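Tratstead folding cell
Last updated: May

The Tratstead cell is the two-armed laundry-sorting bench I look after at Nikolaidis, and I'm writing up its upkeep before I forget how I do it (Anastasia Zervas wrote the first version of this page, and it was much shorter!).

Rail and arms
Both arms are bolted to one long black rail along the front. I check the bolts every 500 cycles, and I go over the wiring at both rail ends while I'm down there. A loose bolt shows up as drift, usually about 12 millimeters at the gripper, and you'll chase it in software for an afternoon if you don't try a wrench first.

Cables
The purple cables need slack, so let them arch up over the mat. I used to tie mine down tight, and I went through a whole box of Plasimton connectors that way. Never again!

Mat and test load
Lay the mat right up to the walls and the rail. For the test load I like a real mess: a flat towel, some crumpled cloths and the big checkered pillow, which goes at the left. Then both grippers take one garment and hold it up between them.
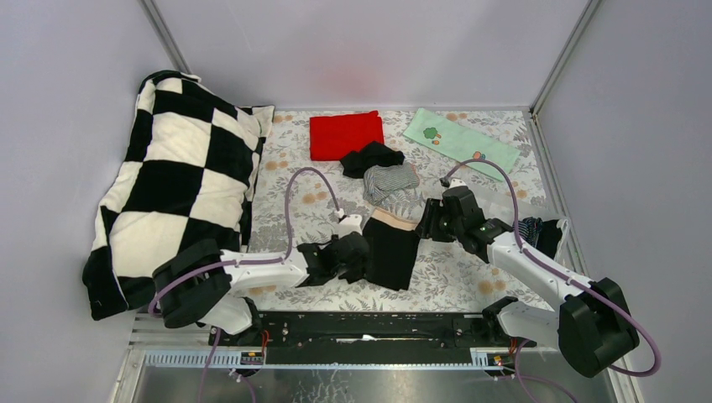 Grippers
Wipe the pads every 20 runs and swap them at 700. Kikico pads fit fine, just go easy on the screws, they strip if you so much as look at them.

Contact: Tratstead cell desk, Nikolaidis | © Nikolaidis | Back to top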